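FOR IMMEDIATE RELEASE

Wed 13 February

Zovcombe Tenants' Alliance Questions Claims Behind Dirnen Hot Drinks Program

Group asks Cendley Properties to publish the numbers before renewing a building-wide contract

ZOVCOMBE — The Zovcombe Tenants' Alliance today called on Cendley Properties to hold off on renewing its contract with Dirnen, the company that runs the coffee and tea stations in Cendley's office buildings, until both firms release the figures behind a year of large promises.

The Alliance speaks for 57 small businesses renting space in Cendley's buildings. Its members have been paying for the Dirnen program since last June through a line on the monthly bill marked "shared amenities." They were told the program would cut trash, save money and keep people in the building at lunchtime. Eight months on, none of those claims has been backed up by anything a tenant can read and check.

"We like coffee as much as anyone," the Alliance said in a statement approved by its members. "We have also read a lot of brochures. We would like to see the invoices now, please."

The contract is set to renew on its own unless Cendley gives notice. The Alliance learned of this from a clause near the back of a document sent to members after they asked for it twice.

What was promised

Under the program, each floor has a Dirnen machine, a rack of shared cups and a collection service that takes the cups away for washing and brings them back. Cendley's announcement at the time said the program would replace "100 percent" of throwaway cups in its buildings. That figure has been repeated in two newsletters and on a poster in the main lobby.

The Alliance asked how it was worked out. The reply, which came from Cendley's marketing office, said the number reflected "the program's ambition." Members do not believe an ambition belongs on a poster as a result. Paper cups are still sold at the kiosk on the ground floor of the largest building, and that kiosk is also run under an agreement with Cendley.

The company has also said that 3447 disposable cups were "avoided" in the first month. Asked whether that was a count of cups washed, drinks poured or something else, Dirnen answered that it was an estimate drawn from a model. It declined to share the model. The Alliance notes that a drink poured into a shared cup is only a cup avoided if the person would otherwise have used a throwaway one. Most of our members had their own mugs at their desks long before the program came along, and many still do.

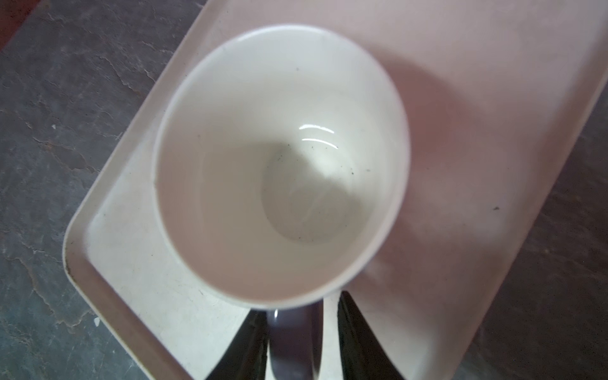 The savings claim is harder still to follow. Cendley told tenants that sharing one contract would cost each business less than buying supplies for itself. For a larger firm with a full floor, that may well be true. For a two-person bookkeeping office that used to buy a can of ground coffee and a box of tea bags, it is difficult to see how. One member of the Alliance reports paying $820 so far for a service its staff use on the days they forget to bring something from home. Charges are set by floor area, so a business with a large stockroom and few employees pays more than a crowded call center down the hall.

Questions about the washing

Dirnen says its cups are cleaned at a central site and returned within a day. The Alliance does not claim the cups are unsafe and has no evidence that they are. It simply points out that tenants have been given no written cleaning standard, no record of inspections and no phone number to call with a complaint other than the general Cendley desk, which passes messages along.

There is a wider point here as well. A cup that travels by van to be washed has a cost in fuel, hot water and detergent, and none of that appears in the material handed to tenants. A cup rinsed in the sink on the same floor makes no such trip. Cendley removed the sinks from two shared kitchens in June to make room for the Dirnen racks. The Alliance would like to know whether anyone compared the two before the plumbers arrived — and if someone did, why the comparison has not been shared.

Reusable cups can be a good idea. Whether this version of it is a good idea in these buildings is a question of numbers, and the people paying have been shown very few.

The Lý survey

Cendley has pointed to a satisfaction survey carried out by the consulting firm Lý, which found strong support for the program. The Alliance has read the two-page summary. It does not say how many people answered. It does not say whether the survey went to the businesses that pay the bill or to anyone who happened to walk past the machine. The first question, as printed in the summary, asks people how much they "enjoy" having free coffee on their floor. The coffee is not free. Our members pay for it every month, and a survey that tells people otherwise before asking their opinion is not much use to anyone.

The Alliance has asked Lý for the full results and was told they belong to Cendley. Cendley, when asked, said the request would be considered.

What the Alliance is asking for

The Alliance has put four requests to Cendley in writing:

Publish the full cost of the Dirnen contract and how each tenant's share is set.

Release the complete Lý survey, with every question as it was asked.

Allow any business to leave the program and have the charge taken off its bill.

Put the sinks back in the two shared kitchens.

Nearly all of this could be done without spending a dollar. The sinks would cost something, and the Alliance accepts that. It has offered to meet with Cendley and Dirnen together, at any time during business hours, and has so far received an automatic reply and a link to the newsletter.

If the figures show that the program works and is fairly priced, the Alliance will say so in public and will drop its objection to the renewal. Until then it is advising members to keep copies of their monthly bills, to write down any missed collections, and to sign nothing new that mentions shared amenities without reading the last pages first.

About the Zovcombe Tenants' Alliance

The Zovcombe Tenants' Alliance is a membership group for small businesses renting office and workshop space in Zovcombe. It takes no money from landlords or suppliers. Copies of the letter to Cendley Properties and the replies received are available to reporters on request from the Alliance office.

###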